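Pralenow open afternoon, notes before I forget

Wrote most of this on the bus home and the rest at the kitchen table, so excuse the order. Or the lack of one. A few of you asked for a report after I went to the Pralenow open afternoon in November and I promised to have it up the same night. It's the next morning. Close enough.

Quick background for anyone who doesn't follow this stuff: Pralenow does data for robot arms. They don't build arms. They send people out with hand-held grippers, the people do ordinary jobs with them, pick up, put down, open, close, and the recordings get used to train the real thing. Small outfit. Twice a year they let visitors in. You sign up on their page, list fills in a day or so, I got in off the waiting list.

Getting there

Bus to the end of the line, then a walk along the canal. Sign on the door is tiny. I went past it twice. Doors opened at 1:30, I was there at 1:50 and already a pile of coats by the entrance. Name sticker, glass of water, safety talk. The safety talk was "watch the cables." Fine by me.

Consuelo Espinoza ran the visit. She heads up collection, which means she decides who records what and throws out the bad stuff. Talks fast, I liked her right away. No slides! She had one sheet of paper folded in four and mostly didn't look at it.

Numbers I wrote down: 3,443 recordings kept so far for the current set, which they call Badis. Target for a good day is 200 across all the people they have out. Yesterday they weren't going for a target obviously, with all of us standing in the way asking things.

I asked what "kept" means and got a long answer. Short version: a recording goes in if the grip is clean, the tracking didn't drop, and the person did the job they said they were doing. Somebody watches every one. She said the watching is the slow part and the part they can't find people for.

On the floor

This was the bit I came for. Instead of a booth with a rope round it they just let you wander the office while it was going on. White room, big stairs up to a mezzanine, people at desks getting on with their own thing. The tabletop work is small objects, gentle closing, no squeezing. Looks dull from two yards off. Then you look at what the gripper is looking at and it makes a lot more sense.

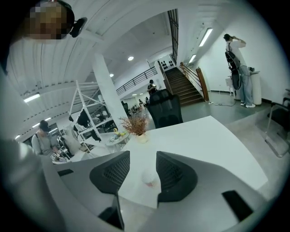
View from the hand-held gripper over the big white table, both fingers up and something small and round between them. Straight lines don't stay straight with this lens.

First thing that struck me was how much it takes in. You'd think a gripper only needs to see the thing it's about to grab. Nope. Ceiling, stairs, chairs, everybody's shoes. I asked Consuelo if all that background isn't a waste and she said no, it's half the point, a wide view is how the software works out where the hand is and how it moved. A blank wall is the worst thing you can give it. So a messy office is good news. I'll be telling my landlord that.

Second thing, the fingers. Both black, both tapered, with a fine mesh pattern on the pads. There's a whole drawer of earlier ones and they let us handle those. Some hard and slippery, a couple chewed up at the tips. The current shape is the one that stuck, she said they went through more versions of the fingers than of everything else together.

I got a turn. Everyone got a turn if they waited. Mine was: close on a small plastic cup, lift, move it a hand's width, let go, back off. Sounds like nothing. I knocked it over on the first try and crushed... well not crushed, pinched it crooked on the second. Third was ok. What you want to do is use your wrist the way you would with your bare hand, and you can't, your wrist is behind a big lump of housing. So you end up moving from the elbow and it feels like eating soup with a ladle. The guy after me got it first time, he said he does a lot of model trains.

Also it's heavier than it looks. Not heavy heavy. But 900 grams out at the end of your arm for a full shift, I would not want to. They swap people every so often and I can see why. My forearm is sore today and I had it for maybe ten minutes.

The talk with the engineer

Around three there was a sit-down with Chia-hao Tsao, who does the software side. Chairs ran out, I sat on the stairs. He was good but quieter and the room wasn't, so I missed chunks. What I caught:

- speed matters less than people think. Slow and steady recordings are easier to use than quick ones, but all slow is bad too, the arm learns to dawdle. They ask for a mix.

- they keep failed grabs if the person recovers. Drop it, pick it up again, carry on. He was really keen on those. If they only keep the perfect ones the arm has no clue what to do after a slip.

- faces get blurred before anyone does the labeling. Somebody in the back asked about this pretty sharply and he answered it straight, said it runs automatically and then gets spot checked, and yes sometimes it misses one, and then the clip goes back.

- they run the finished model on an arm they call Irken. It was not there. I was hoping to see it, I think half the room was. It's at another site until spring. He played a short video of it putting cups on a shelf, one of them tipped over, and it had another go. Big cheer. Biggest reaction of the day, for a cup.

Somebody asked when this ends up in peoples homes and he made a face and said he doesn't do dates. Good answer.

One more from my notes that I can't place: "light changes worse than clutter." I think this was about afternoons versus mornings, same table, same job, and the results come out different when the sun moves. He wanted recordings from both. Somebody correct me in the comments if you were there and heard it better.

Odds and ends

Coffee was decent. Food was two trays from Stöckli down the road, the cheese rolls went in about four minutes and I got an egg one. Get there early for the cheese rolls.

Bathroom is upstairs at the far end, keep going past the door that looks like it.

You can take pictures of the equipment but ask before you point anything at the people working. Reasonable. They put the consent sheet in front of you at the door so read it, you may well end up in a recording yourself just from walking past.

Kids: there were two, maybe nine or ten years old, and both were way better with the gripper than the adults. One of them stayed on it until her dad made her give it back.

Would have liked: more time with the labeling people. They had one screen showing how a recording gets cut up into steps and there was a crowd round it the whole time, I only saw it over a shoulder. That could be an afternoon by itself. Also a microphone for the talk please.

Was it worth the trip, yes. Two hours each way with the bus and I'd go again. Free to get in, you just need to be quick with the sign-up. Next one is in spring, and Consuelo said Irken should be back by then, with no promises attached. I'm on the mailing list now and will post here when the page opens.

Still to do: type up the second page of notes, the one about calibration. My handwriting gave up halfway so it may take a bit. And whoever lent me the blue pen, I have your pen.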